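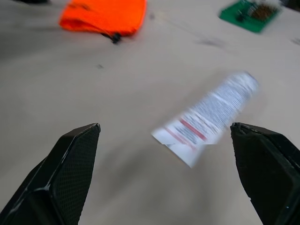 Jadance Table Linens: Common Questions
By Glória Pacheco
Updated October

What size cloth do I need?
Measure the top of your table, then add the drop you want on each side. Most people choose a drop of 10 inches for everyday meals.

Can I wash it at home?
Yes. Use cold water and mild soap. Wash dark colors separately the first 2 times. Don't use bleach.

Will it shrink?
Linen can shrink up to an inch in the first wash. We cut every cloth a little long to allow for that.

Where is the cloth woven?
At the Pinheiro mill in Gemanley, which opened in 1842. Hemming is done at our Prendton shop.

Can I return a custom size?
No, unless there is a fault in the weave or hem. Standard sizes can be returned unwashed within a month.

Do you sell to restaurants?
Yes. Write to the Prendton shop with your table sizes and we will send a price list.

This site uses cookies to remember your basket. By continuing you accept our cookie policy.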